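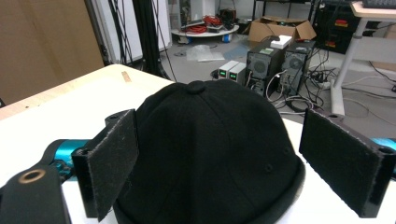 Inna Sirko reports that the thick rolled cuff is what customers ask for first, and she wants it kept on every size. We have agreed to that. The brimless cap with the paneled crown stays in the line as is, button on top included.

Output for June was 346 caps, against a plan of 500. The shortfall came from the black cloth, which reached Nerkberg late. The second half of the order is now in the workroom and cutting has started again.

Of the 4,000 set aside for materials, about 500 is left. Lukian Koval asks that it go toward lining – the two samples from Pryor are both suitable. Please confirm before we place the order.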